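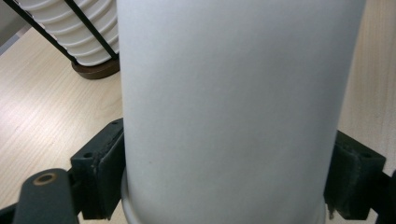
**Cup Subgroup, Wostberg Hall, Saturday, 9:30 a.m.**

Present: Khairul Kusuma (chair), Kha Võ (minutes). Apologies from Đàm, who had a better offer.

**1. Previous minutes**
Approved, after Khairul asked that "heated" be changed to "lengthy."

**2. Cups for the Starville supper**
Kha reported 287 paper cups in the cupboard. The supper has 100 guests, so the subgroup could have adjourned at this point. It did not.

**3. Stacking**
Khairul favors open end up, the way a cup is used. Kha favors the top cup upside down to keep dust out. Discussion took 29 minutes. It was noted that the wire holders don't care either way. 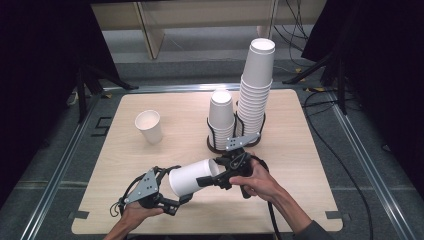
Kha added that tall stacks are fine until someone wants one cup and gets four. Agreed: stacks to be kept low enough for Khairul's mother to reach. The top cup goes upside down. Khairul wished his disagreement recorded, and it is.

**4. Quality**
Prasness has offered plain white cups to replace the present plain white cups. Khairul asked what the difference was. Kha read out the leaflet, and the question stands. One of ours was passed around for inspection.
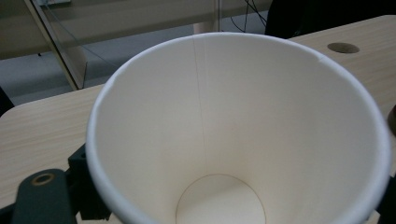 *Item 4: inside of a cup, with seam.*

No objection to the seam. Decision on Prasness put off until the present cups run out.

**5. Actions**
- Kha: wipe down the cupboard shelf.
- Khairul: tell Prasness no, nicely.
- Đàm: bring the napkins, in his absence.

**6. Any other business**
Lids were raised and ruled out of order. Closed 10:50 a.m.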